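Huw Kneath
6 Jun 2018

Going to be a grump about desks for a few posts. Mute me if you just bought a butcher-block top and love it.

Everybody I follow has decided the answer to a messy work table is a nicer work table. Pale wood, long planks, one plant in the back corner. I've read the Plaselell guide, I've read the Welen one, and I read all 20 comments under the Rutkowska post, including the guy who oils his every February like it's a religious holiday.

My question is simple. Where does the stuff go?

The guides say "leave out only what you use." Fine. Then you look at the tables and what's been left out is a tool handle and something decorative. I use tape. I use a ruler. I use a mug with three dead pens in it. Those hardly ever make the cut. 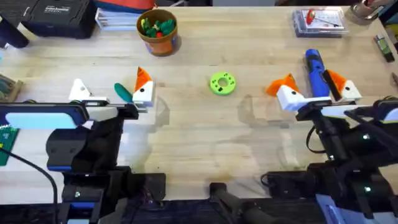
Pale planks, a green ring, an orange pot. Tidy, sure.

Look, I like the wood. I'll give them the wood. Long light boards running side to side make any table look calmer than it is, and a dark green handle shows up on it right away. On my old brown desk I'd be patting around for that thing until dinner.

But the ring. Lime green, fat as a donut, dead center of the table. The best real estate on the whole surface! If it holds something down, great, put it next to the something. If it's a toy, also great, put it on a shelf. Dead center is where your work is supposed to happen.

And the pot. I have nothing against a flower pot. Orange one, green bits in it, one round red thing poking out, very cheerful. Mine would be on the windowsill inside a day, because I have elbows.

Somebody is going to reply that it's about "having a color." I've seen the Biditach chart that says you get one accent color per surface. Count them up here: orange, lime, blue, dark green. So either the chart is wrong or everyone quietly ignores it. I'm betting on both.

What bugs me more is the price talk. One of these guides has a top at $472 and says it "pays for itself in focus." Show me. I want to see the same person with the same junk on a folding table for a month, then on the fancy one for a month. I've never found a before-and-after where they didn't also clear off the junk. Of course it looks better. You moved the junk!

I tried the cheap version myself. Took everything off my desk, wiped it down, put back five things. Screwdriver, lamp, notebook, tape, mug. It looked terrific. I took a picture, which I'm told is most of the hobby.

By the end of the week it had the mail on it, two chargers and a bag of wood screws I still can't explain. Same desk, same guy. The surface was never going to fix that and I don't see how a thicker one would have.

The thing that did help was dumb. I put a shoebox lid on the left side and anything small has to live in the lid. When it's full I deal with it. Cost: shoes.

For the butcher-block crowd, some things I'd like answered by a person who has owned one for more than a year. Does hot glue come off it? What does a dropped screwdriver do to the edge? Do you still wipe it down, or did that stop after the first coffee ring?

And no, "it develops character" isn't an answer. My current desk has so much character I had to put a mat over it.

The Rutkowska post has 891 likes now, by the way. My shoebox lid has two, and one of them is my sister.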